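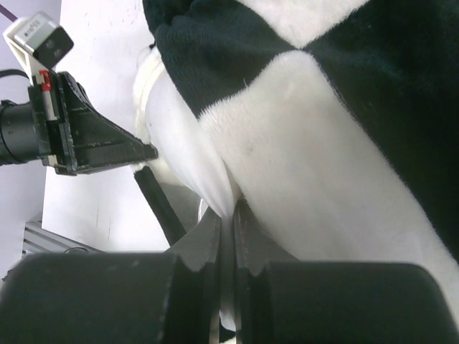 *Black finger pads on a fold of the checkered plush blanket, with the second wrist at left.*

**Irkerer Soft-Goods Handling Guide, spiral bound, with the wall card**
Reviewed Jul 2, 2020

I should say up front that I'm fond of rulebooks. My shelves at home are full of them, and when Lanying Cao passed me the Irkerer guide over lunch I took it home and read it in the bath, so please weigh my opinion accordingly. It's a set of working rules for people who have robot arms fold, lift and straighten fabric, and it runs to 54 pages plus a laminated card you can screw to the wall next to the cell. We've been working from it at Hokano for long enough now that the card has coffee on it.

The best chapter by a mile is the one on grip. Irkerer wants you to take a fold of the cloth, never a single layer if you can help it, and to close only until the fabric stops sliding. With fleece and plush that's harder than it sounds! The pile squashes down so far that you think you've got hold of something when all you have is fluff, and then you squeeze more, and then there's a crease in the blanket that no amount of brushing will lift. The guide has you write down a closing force for each kind of fabric and keep that list where the next person will find it. We had ours in three different notebooks before this, so I blushed a bit.

I also liked the section on two arms sharing one piece of cloth. One wrist holds, the other waits at a set distance, and you agree before you start which of them is allowed to move first. Riku Hayashi grumbled that this was only common sense (he grumbles about most things before ten in the morning), but he has since rewritten our start-up sheet around it. There's a nice page on cables, too – leave slack at the wrist, tie off well back from the fingers, and run the arm through its full reach slowly before any fabric goes on the table.

Now for the parts I'm less in love with. The inspection schedule asks for finger pads to be wiped every 18 cycles and looked over properly every 200, and replaced at 3000 whatever state they're in. The wiping I can live with, as lint really does build up. Throwing out good pads at a fixed number bothers me, and I'd have preferred a picture of what a worn pad looks like and a bit of trust in the reader. The people side is thin as well. There are two paragraphs on keeping hands out of the cell while the arms are powered, and they mostly send you off to your own site rules. If you're a small shop without any site rules, you'll want something fuller next to it on the shelf. We use the old Tetier binder for that, which is ugly and very thorough.

The index is poor. "Fleece" isn't in it, and you have to look under "pile fabrics," then "deep."

Would I buy it again? Yes, and I've asked for a second copy for the other bench. A revised edition is promised for September, so if you're not in a hurry you might wait and see whether they fix that index.

Four stars out of five, and the wall card gets all five by itself.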